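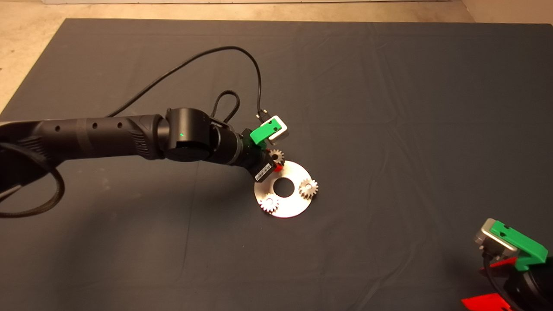

Why not buy the gearbox whole, my neighbor wanted to know, and skip the fiddly part? Fair question! I've been putting little gear sets together for 8 years and I still like the fiddly part best.

So, the Cimunura build – more progress in February if the Bastos order shows up.

Round silver plate with a hole in the middle, two small gears sitting on it and a third over the top edge. I work on a dark gray cloth (mine came from Broditz) and I wouldn't go back to a bare floor – dropped parts bounce forever. Next up, the ring and the 12 screws.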